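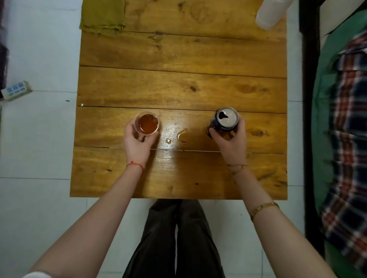

History of Everyday Technology
Unit 6 handout: Who gets to be the inventor?

Read this before the session. Last term's group read it during the session, and the silence was long.

6.1 The trouble with firsts

Textbooks like a first. A first has a name, a date and, with luck, a beard. The trouble starts when you ask what the person was first to do. Have the idea? Build one? Build one that worked twice? Sell it? File the paperwork? You can usually find a different inventor for each of these, and often a different country, with a statue in each.

For this unit we keep four terms apart. Please use them this way in your written work, even if you think they're fussy. They are fussy.

Conception: someone describes the thing clearly enough that another skilled person could try to make it.
Reduction to practice: someone makes it and it does the job.
Patent: a government grants someone the right to stop others from making, using or selling it for a limited time.
Adoption: people who have no interest in the inventor start using the thing anyway.

A patent is a legal right to exclude. It doesn't prove that the device was any good, and it doesn't make anyone buy it. Patent archives are full of excellent drawings of things you have never owned.

6.2 The zipper, slowly

Elias Howe, better known for the sewing machine, patented an "automatic, continuous clothing closure" in 1851 and then did very little with it. Whitcomb Judson patented a clasp locker for shoes in the 1890s. It used hooks and eyes, and it had a habit of coming open, which in a fastener is a serious matter. Gideon Sundback, an engineer who joined the company that grew out of Judson's work, redesigned it with interlocking teeth in the 1910s. The name "zipper" came in the 1920s from B.F. Goodrich, which put the fastener on rubber boots.

Try assigning each man to one of the four terms in 6.1. Howe is the one you'll argue over. If your group agrees on him in less than two minutes, somebody has stopped listening.

6.3 Why good ideas sit around

Three reasons come up again and again in the readings.

The materials aren't ready. A design may call for metal parts stamped more evenly than any shop of the day could manage.

The price is wrong. Buttons were cheap, and everyone already knew how to work a button.

The use is missing. The fastener did well on boots and tobacco pouches years before it was common in trousers. Tailors were not in a hurry, and you can see their point.

There is a fourth reason, which students raise every year: the inventor was a genius and the public was stupid. You may use this one if you can find evidence for it beyond the inventor's own letters.

6.4 Reading a patent

Start with the claims, which in US patents come at the end. The claims set the legal limits of the invention. The description explains how it works, and the drawings are what everyone looks at first. Opening sentences tend to promise the moon; skip them and come back later.

Dates need care too. The filing date and the grant date can be years apart, and popular histories pick whichever makes the better story. Give both, and label them.

6.5 Written work

Choose one household object with at least two rival inventors. The light bulb is not allowed. I have read 187 essays on the light bulb and have nothing left to give it.

Trace your object through the four terms, using at least one patent you have read yourself. Say where your sources disagree. The longest essay last year ran to 2,498 words, and the best one was much shorter.

Printed packets are in Room 171. Bring your own pen, and bring questions about Howe.

Wellington Tavares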